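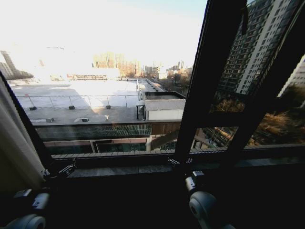

窓まわりの家事って、どうして誰も自動化してくれないんだろう、とずっと思っているのです。床はもういい。床は円盤みたいなのが勝手に走ってくれる時代になって、うちでも毎朝ぶつかりながら頑張ってくれている。でも窓は、相変わらず私がやっているわけです。で、窓の家事というと、ガラス拭きばかり思い浮かべる人が多いんですが(私もそうでした)、やってみるとガラスなんてむしろ素直なほうで、面倒なのはその周りです。左の端に寄せてあるベージュのカーテン、斜めに開きかけた右の窓、それから窓台に付いている小さな黒い金具。雑巾をすーっと滑らせたいのに、金具のところで必ず止まる。人間だって止まるんだから、機械はもっと止まります。

というわけで今回は「機械に窓の家事はできるのか」という話を書きます。長いです。お茶をいれてからどうぞ。

前にも書いたかもしれませんが、私はもともと掃除が好きなわけではなくて、掃除が嫌いだから道具に詳しくなった人間です。楽をするための道具を買って、その道具の手入れに時間を取られて、結局前より忙しい。この循環を何年もやっています。そんな人間がいま、二本腕の機械に家事をさせてみる仕事の隅っこに混ぜてもらっているので、世の中わかりません。私の担当はプログラムではなく、家事のほうです。つまり「その拭き方だと角が残ります」とか「そのカーテンの引き方だとそのうちフックが飛びます」とか、姑のようなことを横で言う係。自分で書いていて嫌になってきましたが、これが意外と必要な役目らしいです。

機械のことは、ふだん呼んでいるとおりHinditzと書きます。手の先は五本指ではなくて、ものを挟むグリッパーです。挟む、離す、押しつける、引く。基本はこれだけ。この「挟む」だけの手で、家のなかのことがどこまでできるのか。

まずカーテンの話から。

カーテンを開けるなんて、朝起きて目が半分閉じたままでもできることですよね。私は片手に歯ブラシを持ったままやります。ところがHinditzにやらせると、これが本当に大変なんです。最初の難関は「どこをつかむか」。カーテンの布というのは端がひらひらしていて、ひだが重なっていて、どこが一番手前の端なのか、人間が見てもちょっと迷う。私たちは迷ったら適当につかんで、違ったら指でごそごそと探り直します。このごそごそが、機械にはまだない。つかんだら、つかんだところを信じて引いてしまう。

それで、11回やらせてみました。うまくいった回もちゃんとあって、レールの上をしゃーっと布が走った瞬間は、みんなで「おおー!」と声が出ました。カーテンが開いただけでこんなに喜ぶ大人たちを、よその人が見たらどう思うでしょうね。でも失敗した回は、だいたい布の真ん中あたりをつかんでしまって、途中で布がぴんと張って、そこで腕が考え込むように止まる。無理に引かないのはえらいです。無理に引いてレールごと落とすのは人間のほうです(うちの夫です)。

見ていて気づいたのは、自分がカーテンを開けるときに「引いている」と思っていた動きが、じつは「引く」と「送る」の混ざったものだったということ。横に引きながら、ちょっと上に持ち上げて、ランナーが引っかかったらくいっと戻して、また引く。そんなことを毎朝やっていたのか、と。家に帰って自分の手を見ながらやってみたら、たしかにやっている。しかも二か所で引っかかるのを、手が覚えていて、先回りして持ち上げている。何年も同じカーテンを開けていると、手だけが賢くなるんですね。

それならカーテンレールにモーターを付ければいいじゃないか、と言う人がいます。います、というか、前回の記事のコメント欄にいました。おっしゃるとおりです。カーテンを開けるだけなら、そのほうが安いし速いし静かです。私もそう思います。ただ、レールのモーターは窓台を拭いてくれないし、落ちたフックを拾ってもくれない。専用の機械を一つずつ買い足していくと、家じゅう充電器だらけになります。うちの洗面所のコンセントはもう三つ口のタップが満員で、これ以上何も差せません。一台で下手なりにいろいろやってくれるのと、上手だけれど一つしかできないのがぞろぞろいるのと、どっちがいいか。私は下手なりのほうに夢を見ています。今のところは夢です。

次が窓台。

窓台、あるいは窓枠の下の出っ張り。家によって呼び方が違うみたいで、うちの実家では「まどんとこ」と呼んでいました。呼び名がないに等しい。でもほこりは確実にたまる場所です。とくに黒っぽい窓台は、拭いた翌日にもう白いものが見えるから恐ろしい。黒い車と黒い靴と黒い窓台は、掃除が好きな人だけが持っていいものだと思います。

やり方は私が決めました。固く絞ったマイクロファイバーを、グリッパーに挟ませる。最初は布だけを挟ませたんですが、布だけだと押しつける力が面に伝わらなくて、先っぽがぺらぺらと撫でるだけになる。窓台の上を、布が散歩している感じ。そこで、布をスポンジに巻いてみました。このスポンジ、ホームセンターで見つけたDredentという名前の角ばったやつで、700円。スポンジに700円も出すのかとレジで一瞬ひるみましたが、握るところがくびれていて、グリッパーの指がちょうどそこに収まるんです。これは当たりでした。機械用の道具でもなんでもない、ただの風呂掃除用品です。

で、拭けたのかというと、拭けました。まっすぐなところは。

むしろ、まっすぐなところだけなら私より丁寧です。同じ力で、同じ速さで、端から端まで。私は途中で飽きて力が抜けるし、考えごとをしていると同じところを二度拭いて隣を飛ばします。Hinditzは飽きない。これは素直に負けを認めます。飽きないというのは家事において最強の才能ではないでしょうか。

問題は金具です。はい、例の小さい黒いの。それから縦の太い枠の根元。金具の手前で腕がいったん持ち上がって、またいで、向こう側に降りる。すると、金具の根元のまわり、一番ほこりがたまるところがきれいに残るわけです。みごとに。島のように。私が横から「そこ、そこです、そこを拭くんです」と言っても、もちろん通じません。指先に布を巻いて、くるっと根元をなぞる、あの動きができない。スポンジの角を使わせてみたり、小さい布に替えてみたり、いろいろやって、窓台をひととおり拭き終わるのに25分かかりました。そのあと私が同じ窓台を拭いたら60秒。勝った! と思ったんですが、よく考えたら私は25分間ずっと横に立って見ていたので、合計すると大負けです。

ここで少し脱線しますね。

チームにĽubomír Štěpánekさんという人がいて、私はこの人の名前の最初の文字をどうやってパソコンで打てばいいのか、いまだにわかりません(今回もメールの署名からコピーして貼りました)。動きの計画を作っているのが彼です。私が「根元が残る」と言うと、彼は「根元とはどこからどこまでですか」と聞き返してくる。いや、根元は根元でしょう。と思うんですが、聞かれてみると答えられない。金具の縁から何ミリまでが根元なのか。ほこりがあるところまで? じゃあほこりがなければ根元はないのか? そういう禅問答みたいなのを、窓の前で立ったまま延々とやりました。

彼の言い分はこうです。「あなたの言う『きれい』は、毎回場所によって違う。窓台の真ん中はゆるくて、角は厳しい。カーテンの裏は見ていない」。図星です。カーテンの裏は見ていません。寄せたカーテンの裏側の窓台なんて、年に一度、大掃除のときに見て悲鳴をあげる場所であって、普段は存在しないことにしています。でも機械に教えようとすると、「ここは存在しないことにしています」と口に出して言わないといけない。恥ずかしいですよ、これは。家事を機械に教えるというのは、自分の手抜きを一つずつ白状していく作業です。

それで、布の持ち替えの話もしておきたい。人間は拭いている途中で布を裏返したり、畳み直したりしますよね。汚れた面を内側に折って、きれいな面を出す。あれを私は無意識にやっているんですが、腕が二本あっても、これは相当難しいらしい。片方が布を持って、もう片方が端をつかんで、空中で折る。布はだらんと垂れるし、濡れているとくっつくし、端はいつも思っていないところに来る。結局いまは、汚れたら私が替えています。手術室の看護師さんみたいに、はい布、はい次の布、と渡す。ああ、これでは私の家事は減らない。
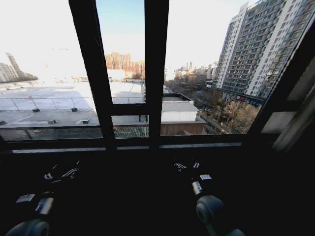

窓台の前の二本の腕。手元はほとんど影のなか。

見てのとおり、外が明るいと手前は真っ暗です。窓の家事のやっかいさは、この光にもあります。人間の目は都合よくできていて、外がまぶしくても、窓台の上に何かあればなんとなく見える。見えにくければ手をかざすとか、顔を近づけるとか、首をかしげて斜めから見るとかします。ほこりなんて、正面からだとわからなくて、斜めから光が当たったときだけ見えるものですしね。ところがカメラで明るさを外に合わせると手元が沈み、手元に合わせると今度は外が真っ白になる。家のなかで一番明るい場所のすぐ手前に、一番暗い場所がある。それが窓という場所なんだなあと、通ううちに思うようになりました。

解決策は照明を足すとか、明るさの違う絵を重ねるとか、いろいろあるそうです。そのへんは私の担当ではないので、説明してもらっても三割しかわかりません。私が提案したのは「曇りの日にやればいい」というもので、これは却下されました。でも、おばあちゃんの知恵的には正しいんですよ。窓拭きは曇りの日がいいって昔から言うじゃないですか。晴れていると洗剤がすぐ乾いて筋になるし、まぶしくて汚れが見えない。人間が晴れの日にうまくできないことを機械にやらせるのは酷だと、私はけっこう本気で思っています。

さて、ガラスです。

ガラスはまだ本格的にはやらせていません。内側だけ、しかも下のほうだけ、ちょっと試した程度。高い階の窓なので外側は最初から対象外です。開きかけの窓から腕を出して外を拭くなんて、想像しただけで足の裏がぞわぞわします。下は広い屋上とはいえ、スポンジを落としたら取りに行けません。私は高いところが苦手で、窓の近くに立つときはいつも枠の太いところに半分隠れています。

内側を試したときの感想をいうと、水切りのゴム(スクイージー)は、機械にはかなり向いているんじゃないかと思いました。角度を一定に保って、一定の力でまっすぐ下ろす。人間が一番苦手なやつです。私がやると必ず途中で角度が変わって、ビビビッと音がして横縞が残る。Hinditzが引いた一筋は、それはもうきれいで、ちょっと腹が立ちました。ただ、窓には枠がある。まっすぐ下ろした先に横の桟があって、そこに水がたまる。たまった水を、人間なら反対の手に持った布でさっと受けます。二本腕ならできそうに聞こえるでしょう。私も「これは腕が二本あるんだから得意なはず!」と張り切って言いました。でも右手がゴムを引いているあいだに左手が布を持って下で待つ、そのタイミングと距離を合わせるのがまた別の大仕事で、この日は右手が来る前に左手が拭き終わっていました。何もないところを。かわいかったです。

こういうのを見ていると、つい「かわいい」で済ませたくなるんですが、済ませると先に進まないので、まじめに考えたことも書いておきます。

家事というのは、九割がた同じことの繰り返しで、残りが例外、だと思っていました。だから繰り返しの部分だけ機械がやってくれたら、私は例外だけやればいい。ずいぶん楽になる計算です。ところが窓台でやってみると、例外は仕事の最後にまとまってあるのではなくて、途中に点々と散らばっている。拭いて、金具、拭いて、枠、拭いて、カーテンの裾。そのたびに私が「はいどうぞ」と手を出すのでは、ずっとそばにいないといけない。台所でゆっくりコーヒーを飲むわけにいかないんです。洗濯機がどうしてあんなにえらいかというと、入れてボタンを押したら、終わるまで呼ばれないからですよね。食洗機もそう。終わるまで放っておけるかどうか。私にとって「家事ができる」というのは、結局そこなんだと思います。上手か下手かは、その次でいい。

だから、もし窓台の金具のまわりが残ったままでも、放っておいて終わるなら、私は使います。残ったところは週末に自分でやります(やらない気もしますが)。逆に、金具のまわりまで完璧に拭けても、三分おきに呼ばれるなら使わない。この話をŠtěpánekさんにしたら、彼は珍しくすぐにうなずいて、ノートに何か書いていました。何を書いたのかは教えてくれませんでした。

工場のほうではどうなのか、という質問も以前いただいていたので少しだけ。知り合いがSitholeという会社で部品の箱詰めのラインを見ているんですが、あちらでは機械がもう普通に働いていて、私が窓の前で一喜一憂している話をすると笑われます。ただ、その現場でも最後に機械のまわりを掃いているのは人間だそうです。ほうきとちりとりで。どうして掃除は機械にやらせないのと聞いたら、「機械の下に何が落ちてるか、毎回違うから」と言われて、ああ、窓台と同じ話だなと思いました。ねじの日もあれば、誰かの飴の包み紙の日もある。家のなかなんて、毎日が飴の包み紙みたいなものです。

それと、道具を機械に合わせるか、機械を道具に合わせるか、という話。私は最初、機械のほうがうちの道具に合わせてくれるべきだと思っていました。だって、うちには雑巾もバケツもハンディモップもあるんですから。でもスポンジのくびれ一つであれだけ変わるのを見てしまうと、考えが揺れます。昔、うちの母が左手を痛めたとき、包丁の柄に布を巻いたり、瓶のふた開けを買ったりして、台所の道具をずいぶん取り替えました。あれと同じで、手が違えば、合う道具も違う。Hinditzのグリッパーに合う雑巾というのが、たぶんあるはずなんです。

いま目をつけているのは、Modicoの隙間ブラシ。サッシの溝用に売っている、先が斜めに切れているものです。あれを持たせて金具の根元をなぞらせたら、島が小さくなるんじゃないかと。ブラシなら布と違って垂れないし、形が決まっているから、どこに先端があるか機械にもわかりやすい(これは受け売りです)。問題は柄が丸いことで、挟むとくるくる回りそう。丸い柄に輪ゴムをぐるぐる巻いて太らせる案と、洗濯ばさみで平らな面を作る案があって、どちらも見た目が夏休みの工作です。私は輪ゴム派。

サッシの溝のことも書こうと思っていたんでした。溝は、敵です。細くて深くて、砂と虫と、何だかわからない綿のようなものがたまる。人間でも割り箸に布を巻いたり、古い歯ブラシを使ったり、掃除機の先に変なノズルを付けたりして、あの手この手で戦っている場所です。Hinditzにはまだ早い、というのが全員の意見で、私もそう思います。でも正直な願望を言うなら、一番代わってほしいのは溝なんですよね。カーテンを開けるのは自分でできるし、嫌いでもない。朝の光が入ってくるあの瞬間は、むしろ自分でやりたい。やりたくないのは溝。ところが、機械が先に覚えてくれるのはどうもカーテンのほうなんです。世の中そういう順番になっている。

順番といえば、窓を開け閉めするのはどうなのか。これも聞かれそうなので書いておくと、取っ手をつかんで回すところまでは、わりと得意そうです。取っ手は硬くて、形が変わらなくて、いつも同じところにある。布とは大違い。ただ、閉めるときに最後にぐっと押しつける、あの感触がありますよね。うちの寝室の窓なんて、ちょっと持ち上げながら押さないと閉まりません。建物が古いので。あのくせを覚えるのに、私は引っ越してから二か月かかりました。最初の冬、ずっと隙間風が入っていると思ったら、閉まっていなかっただけという。機械が閉めてくれて、閉まったつもりで閉まっていなかったら、人間はたぶん気づくのがもっと遅れます。自分で閉めたら、なんとなく手に「今日は甘いな」という感じが残りますから。

こんなふうに、窓の前に立っていると、考えることがいくらでも出てきます。休憩のあいだはよく外を眺めています。屋上の向こうに街路樹が並んでいて、まだ葉がなくて、枝ばかり。あの木にちゃんと葉が茂るころ、たとえば8月になったら、この窓の光の具合もまた全然違うんでしょう。日差しが強くなって、カーテンを閉めっぱなしにしたくなるかもしれない。そうしたら今度は「開ける」より「閉める」練習が要ります。閉めるほうが難しい気がするんですよ。真ん中の合わせ目がぴったり合わないと、そこから細い光が入って、昼寝の顔に一直線に当たるので。

最後に、コメントでいただいていた質問にまとめて答えます。

「で、何年後に買えますか」。わかりません。わかる人がいたら私が聞きたいです。

「ペットがいても大丈夫ですか」。うちの猫はカーテンが動くと飛びつきます。機械が引いているカーテンに猫がぶら下がったらどうなるのか、考えただけで頭が痛い。試す予定はありません。

「スポンジはどこで買えますか」。Dredentは浴室用品の棚の一番下にありました。機械を持っていない方にもおすすめです。蛇口の裏がよく落ちます。

「結局、自分でやったほうが早くないですか」。早いです。いまは断然早いです。ただ、早いのと、やらなくて済むのとは別の話で、私は遅くてもいいからやらずに済ませたいほうの人間です。25分かかっても、その25分が私の25分でなければ構わない。いまはまだ私の25分なので、そこだけ早くなんとかしてほしい。

次回は輪ゴムを巻いたブラシの結果を書くつもりです。輪ゴムは台所の引き出しに山ほどあるので、明日持っていきます。あと、カーテンの裾をクリップで留めてから窓台を拭かせるとどうなるか。これは帰りの電車で思いついたばかりなので、まだ誰にも言っていません。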